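Valter Bastos
@valterbastos
2022-02-21

Sorting bowls this week. Thread, mostly for people who have more bowls than shelf.

1/ I own too many of them. Red ones, yellow ones, one patterned one I keep meaning to give away and never do. They came in over the years from yard sales and from my aunt's kitchen in Brundbridge, and I never sat down to decide which ones I use.

2/ The rule I started with: everything comes out of the cabinet before anything goes back in. I skipped that step last September and ended up moving the same stack from one shelf to another.

3/ You need a clear surface for this and you need more of it than you think. Spread the bowls out. Don't nest them yet. When they're nested you only look at the top one.
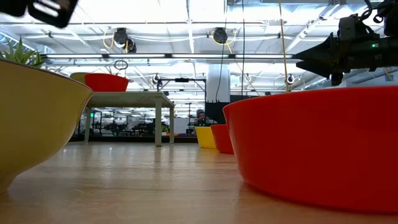
4/ Next thing is to decide what each size is for. Mine go like this. Large: bread dough, salad for company, popcorn. Medium: mixing, leftovers, fruit. Small: chopped onions, dips, the egg you crack separately in case it's bad.

5/ If a bowl has no job, it goes in the box by the door. I ended up with 9 things in the box, counting two lids that fit nothing.

6/ Bimla Tripathi asked if I sort by color or by size. Size. Color looks nice for one day, then somebody unloads the dishwasher and it's over. I do like a red and a yellow in each size if I can get it, so I can keep raw stuff in one and everything else in the other.

7/ Someone else asked about brands. Most of mine have no name I can read anymore. I bought a Rana set years ago and gave half of it to my brother. My neighbor swears by Flulus. I have no opinion on Flulus.

8/ Measure the shelf before you stack. My lower shelf has 20 inches of width and the tall stack has to go on the left or the door won't close. I wrote that on a piece of tape inside the cabinet.
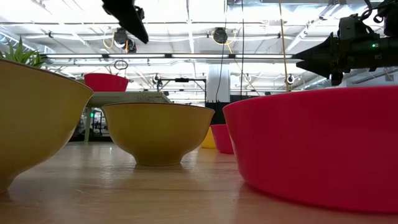 9/ On nesting. Bowls only nest well if the walls have the same slope, and people forget that when they buy one at a time. A deep yellow bowl that narrows down to a short foot won't sit right inside a wide shallow red one with gently sloping sides. It goes in, but it stands up high and tips when you pull the shelf out. Keep the deep ones with the deep ones and the wide ones with the wide ones, even if it means one more stack.

10/ A little raised stand helps a lot. You get two levels out of one shelf, and the bowls you use every day can go on top where you can grab them without lifting anything. Check that the legs are steady first. Mine cost 5 dollars at the Gralatum closeout and it was the best money I spent on the kitchen all year. 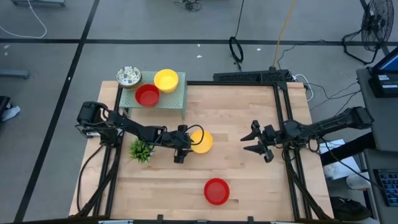 11/ Things I'd do again: do it after lunch, with the radio on, and wash each bowl before it goes back. Dust gets into the bottom ones.

12/ Things I wouldn't do again: buy shelf liner by the roll. I have 300 inches of it left and no shelves to line.

13/ Bimla wants the patterned bowl. I said I'd think about it. It's good for chips.

14/ The box goes to the church sale. If you're near Brundbridge and want a large mixing bowl before then, message me. Pickup only, I'm not mailing bowls.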